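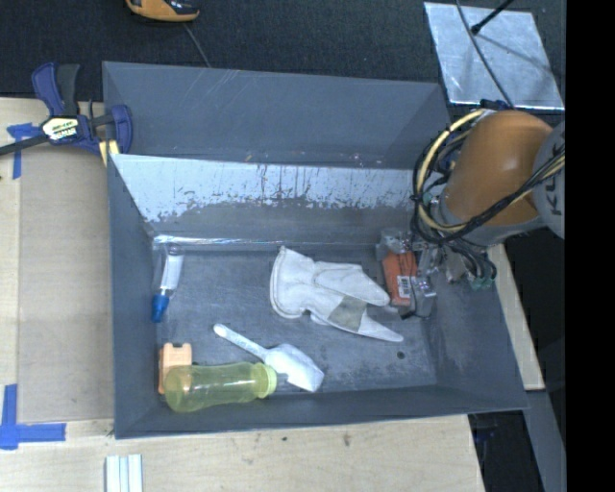 Slide 4 -- Same bin, two grippers

Leave this one up while talking. The arm stays the same for both grippers. So do the camera position and the pick planner. Only the tool and its grasp settings change.

Gultesent is the finger gripper we already had. Staltby is the newer one, with a suction cup in the palm. Say the names slowly, people mixed them up at the dry run.

Point out the mix of items: box with a barcode label, work glove, white scoop, bottle on its side. The glove takes up the most floor and has no good flat spot.

Slide 5 -- How we ran it

20 fills of the bin per gripper, 635 pick attempts in total. A pick counts if the item clears the rim and stays held for 9 seconds. Drops after that went in a separate column -- have that number ready, it came up last time.

Bin clamped to the table. Before we clamped it, the fingers pushed it a little on low picks and the calibration drifted.

Slide 6 -- What went wrong

154 failed attempts. Go through the three big groups:
Items against a wall. Fingers touch the wall first and the controller stops.
Soft items. Staltby lost suction on cloth. Gultesent did better if it pinched a cuff.
See-through plastic. Mostly a depth camera problem, so don't blame either gripper.

Skip the cable routing story unless someone asks. Short version: leave slack at the wrist and check it at full rotation.

Slide 7 -- Next

Skellden controller goes in before November. Same items, same scoring. Ma bench gets the second camera.

Take questions here. Spare slide 8 has the cycle times.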